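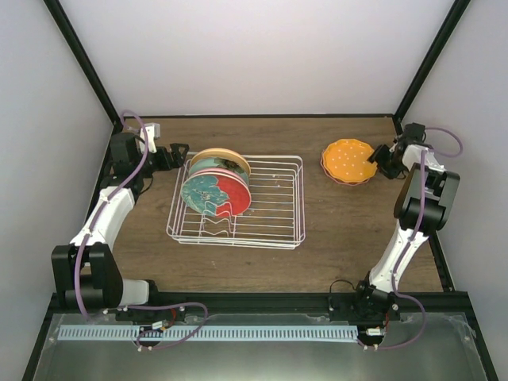 Page last changed: Wed 23 August

Gripper comparison on the two-arm cell: progress report to the Ballum fund

Written by Cristian Ñahui for the Skoler workshop

We are past the halfway mark and I have a lot to tell you, most of it good. When I wrote in July the second arm was still in its box and the only thing we had compared was two sets of fingertips on a bench vise. Now both arms are on their rail, the walls are up, and we have been running plates in and out of the dish rack nearly every working day since. It's a real pleasure to watch.

What we said we would do

The grant was for a fair comparison of 2 finger designs on the same household task, with the same arms and the same controller. The task is loading and unloading a wire dish rack. We picked plates because they are thin, slippery and come in annoying shapes, and because a plate lying flat on a table is a much harder thing to grab than a plate standing on its edge. The target is 800 logged tries, split evenly between the designs.

Where we are

The stiff fingers have finished their first block of 200 tries, and the soft-tipped ones have finished theirs too. So that's half the total, on schedule. I expected to lose more days to the cabling than we did. The purple cables run down each arm with a good deal of slack, and I went back and forth on whether to tie them in tighter. For now the slack stays. With the cables tied close, the wrist on the left arm pulled up short when it reached for the back of the rack, and I would sooner look at an ugly loop than lose that last bit of reach.

What we've learned about taking plates out

Upright plates are the easy case, and both designs do well. The arm comes in from the side, closes on the rim and lifts. The trouble starts when plates lean on each other. With three in a row on the left side of the rack, the fingers have to get between two rims that are nearly touching, and the stiff fingers are clearly better there, being thinner at the tip. The soft ones tend to push the neighbor over. I've seen them bring up two plates at once, which was impressive in its own way but had to be logged as a miss.

Once the plate is in the air, the soft tips win. They hold on through a turn of the wrist where the stiff ones let the plate swing. I didn't think the gap would be so plain to see so early.

What we've learned about flat plates

We usually start the right arm's turn with the orange plate, the one with the white dots and the wavy rim, stacked on top of the pink one. The wavy rim has been a gift! If the fingers land on the right part of a wave they get under it far more easily than they do on a plain round edge. Of course that flatters the results, so I now turn the plate by hand between tries and write down which way it was facing. The pink plate underneath is the honest test, and neither design is good at it yet. The best approach so far is to slide the plate toward the edge of the table and take it from there, an idea that came out of a long phone call with the people at Clondurmont. It is slow but it works more often than a straight grab.

Controller

We moved both arms onto the Khan controller at the end of July. The old one let the arms drift out of step when they handed a plate across, and the handovers are much calmer now. All the tries reported above were done on the new controller, so nothing has to be thrown out. Closing force is still set by hand for each design. I would like to have it set from the motor current, and there is a first version of that on my laptop that I have not let near the good plates.

Problems

One wrist on the right arm came loose and cost us two days. The wood-grain tabletop confuses the plate finder now and then when the light is low, mostly with the darker streaks, and I have fixed the lamp settings so they can't be changed between blocks. Spending is inside the plan, apart from replacement plates, where we have used 25 dollars more than I put down. I'd ask you to let me move that from the travel line.

Next

The second block for both designs, with the flat plates given a bigger share. After that, mixed runs with a stiff finger on one side of the gripper and a soft one on the other. This wasn't in the proposal, but it costs us only a printed part and I am very keen to see what it does with the pink plate. The log files go up to the shared folder at the end of each block, and you are welcome to come by and watch a run whenever it suits you.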